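Drikeda Running Help – Training and Racing

Fuelling a first 50 km when gels make me sick
Posted by Jolán Szalai

I have my first 50 km coming up in October, the Clellero trail race, with 1,728 metres of climbing. My longest run so far is 34 km and it took me a bit over four and a half hours. Up to the three-hour mark I'm fine on gels. After that my stomach turns and I can't get another one down, so I stop eating and end up walking the last part.

Do I need to push through and train my gut to take them, or should I switch to solid food? I weigh 58 kg if that matters. The aid stations are 9 km apart and I'm told they only have water, cola and fruit. I'd be carrying everything else in a vest.

Ardalan Shirazi

You can train your gut but I wouldn't rely on gels alone for a day that long. I'd guess you'll be out there for seven or eight hours. I aim for 260 calories an hour and get there with a mix: gels or drink mix on the climbs, where chewing is a nuisance, and small solid snacks on the flats and easy downs.

Start eating in the first half hour, before you're hungry. Most of the people I've seen come unstuck after three hours were either behind on water or had gone out too hard. If you take a gel with no water it will sit there and make you feel awful. Slow down on the first climb too – your stomach doesn't work well when your heart rate is up near the top.

What I do the night before is put all the packets out and sort them by section of the course, so each pocket holds what I need to get to the next aid station.
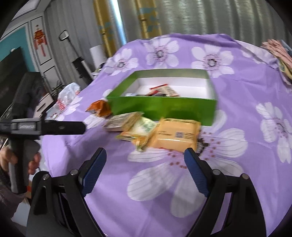
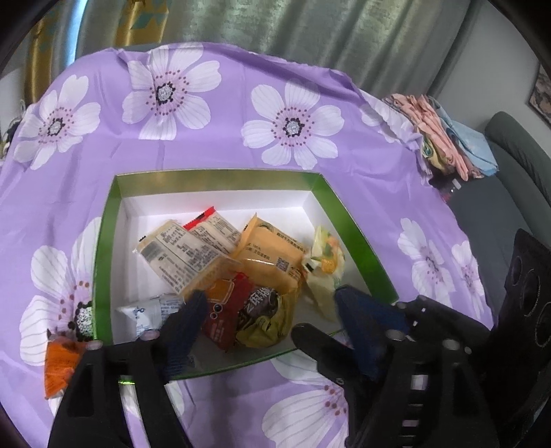 Snack packets and the green box

Practise with the same food on at least three long runs. Anything you haven't tried by the end of September stays home. Salty things go down better than sweet ones late in the day, for me anyway.

Volodymyr Kravets

just drink the cola, it's mostly sugar and it settles the stomach. worked for me at Buvden

Judit Illés

Agree with most of what Ardalan wrote, but 260 an hour might be a lot for you to begin with. I'm a similar size and started at 180, then added a bit each week. Boiled potatoes with salt in a zip-lock bag are cheap and easy to chew. Check the race rules about litter as well. At Clellero they can add a time penalty if you drop a wrapper, so keep one pocket empty for rubbish.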